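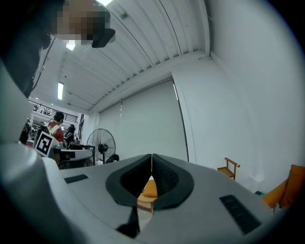 Replikation zum neuen Hoster: Failover-Test läuft durch, aber die VMs haben kein Netz

Archana Dubey
26. März

Hallo zusammen, ich hoffe, hier treibt sich jemand herum, der Fondix im Einsatz hat. Wir sind ein kleines Büro und lassen unsere virtuellen Maschinen seit August zu einem Hoster replizieren (Kashyap, falls das jemandem etwas sagt). Drei VMs, nichts Wildes: Fileserver, Datenbank und der Domänencontroller.

Die Replikation selbst ist grün, der Rückstand liegt meistens bei wenigen Sekunden. Jetzt wollte ich endlich mal einen richtigen Testfailover machen und nicht nur auf das grüne Häkchen starren. Die Maschinen starten drüben auch brav, ich komme über die Konsole drauf, kann mich anmelden - und dann ist Schluss. Kein Ping untereinander, kein DNS, die Datenbank meckert natürlich sofort. In den Netzwerkeinstellungen steht bei zwei VMs eine Adresse mit 169.254 vorne, beim Domänencontroller steht noch die alte feste IP aus unserem Büro.

Der Support vom Hoster meint, das liege an unserer Seite. Unser alter Dienstleister meint das Gegenteil, wie immer. Muss ich die IPs irgendwo vorher eintragen? Im Assistenten habe ich dazu nichts gefunden, oder ich bin blind.

Trikon
Schalt mal die Firewall aus. War bei mir auch so.

Lai-ching Au
Firewall würde ich erst mal in Ruhe lassen, die 169.254er-Adresse sagt ja schon, dass die Kisten gar keinen DHCP-Server erreichen. Dein Domänencontroller macht vermutlich auch DHCP, oder? Dann hängt der im Test wahrscheinlich in einem anderen Netz als die beiden anderen.

Ich hatte genau den Salat letztes Jahr beim Umzug von Ultudia weg. Bei Fondix gibt es pro VM zwei Netzzuordnungen, eine für den echten Failover und eine für den Test. Die zweite sitzt etwas versteckt: Schutzgruppe öffnen, VM anklicken, Reiter "Netzwerk", dann ganz unten aufklappen. Wenn da nichts drinsteht, bekommt bei uns jede Maschine ihr eigenes isoliertes Netz, und dann sieht keine die andere. Lass dir vom Hoster ein gemeinsames Testnetz geben (ohne Verbindung nach draußen bitte, sonst redet dein Test-DC plötzlich mit dem echten, das willst du wirklich nicht!) und trag das bei allen drei VMs ein.

Die feste IP vom DC kannst du für den Test so lassen, wenn das Testnetz denselben Adressbereich hat. Für den Ernstfall musst du mit Kashyap klären, ob ihr den Bereich mitnehmt oder neue Adressen vergebt. Bei neuen Adressen den DNS-Eintrag auf den Clients nicht vergessen, da habe ich damals einen halben Nachmittag gesucht.

Und starte den DC zuerst, die anderen mit ein paar Minuten Verzögerung. Das geht über die Startreihenfolge in der Schutzgruppe. Wenn es dann immer noch klemmt, schreib mal, was ipconfig /all auf dem Fileserver ausgibt.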